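Salma Ghoneim: work diary
Print this page | E-mail this page
232 shares | 2 comments

Evening, December

Second day with the Desov trial. I write this in the kitchen because the office in Oltthorpe is closed for the evening and I want to have my thoughts in order before the call with Ostapchuk tomorrow. They sell Desov as a monthly license for 800 dollars, with support by e-mail, and our trial ends before the new year. So I have to decide quickly if it is good for us or only looks good in the sales presentation.

I started at half past eight. The installation, which was my fear, was finished before my coffee. The manual is well written, but it uses two different words for the same thing ("session" and "run"), and I lost a good part of the morning on this. In the end I wrote my own small list of words and put it beside the monitor. After that I opened the room that comes with the kit and put the view close to the gripper, to see how near the fingers I can work.

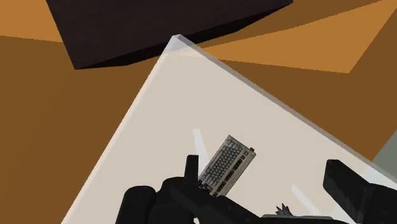

Before lunch: the close view

I like the close view more than I expected. The keyboard on the table is small in it and I cannot read the letters, but I can judge the angle between it and the fingers, and for planning a grasp this is what I need. The table is very smooth and has almost no texture. For a person this is no problem. I am less sure about our own detection software, which was trained on the old scratched benches at Hetik, and I wrote this down as a question for the call.

What I do not like is the menu for changing the view. It closes each time I choose something, so I must open it again, and again. I wrote to support at eleven and the answer came before noon, polite and short: it is known, and it will be repaired in the next version. They did not say when the next version will come.

After lunch: the bowl

I spent the whole afternoon with the bowl. At Hetik we lose most of our time when a part must go into something round, and I wanted to see if Desov treats the rim as a real rim or as a simple cylinder. I made the steps smaller, then smaller again, and stopped the run many times to look.

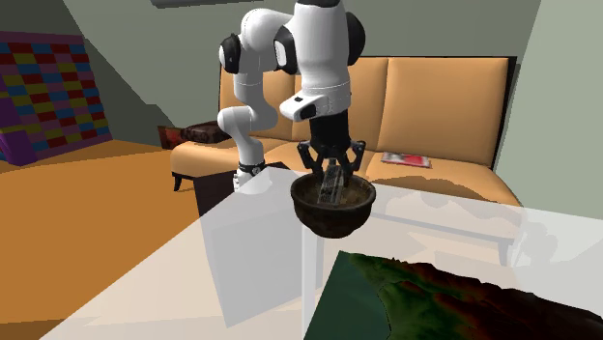 Last changed: December, 9:40 p.m. (corrected the price)

I stopped there, with the piece tilted between the fingers and its lower end inside the bowl, and I looked for a long time at the numbers in the side panel. The contact forces are given for each finger separately, and this is better than in the program we have now. But the panel shows them only while the run is stopped. If I want a curve over time, I must export everything and draw it myself. Our old program is ugly, but it draws the curve.

One more thing about the furniture. The glass-like table made me nervous, because I could see the pedestal and the floor through it and at first I did not understand which edge was in front. There is a setting for making surfaces solid. I found it on the last page of the manual.

The trial includes some 1000 runs, and I have used few of them, so tomorrow I can be more generous. I want to repeat the same task with different starting positions and see if the results stay close together. I also looked from the side, to check how far the arm must lean out from its base to reach the bowl.

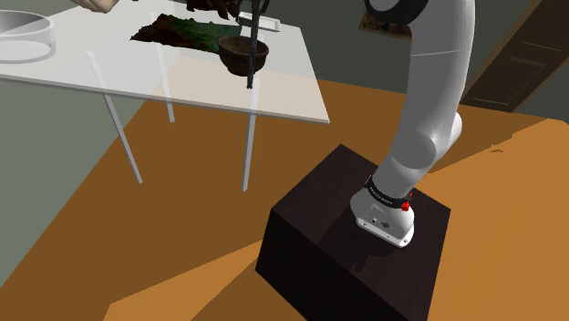

Mounir Benkirane wrote to me later that I should ask Ostapchuk about the export format before anything else, because with an earlier tool he paid for a year and then could not move his data out. He would also not sign for more than one month at the beginning.

I think he is right about the month. About the format I had not thought at all, and I have put it at the top of my questions, over the table texture and the menu. If the answer is good, I will recommend one month at Hetik and write my report from there. The call is at ten. I must still find the cable for the headset.

Comments (2) | Share
Contact | Copyright Salma Ghoneim | Back to top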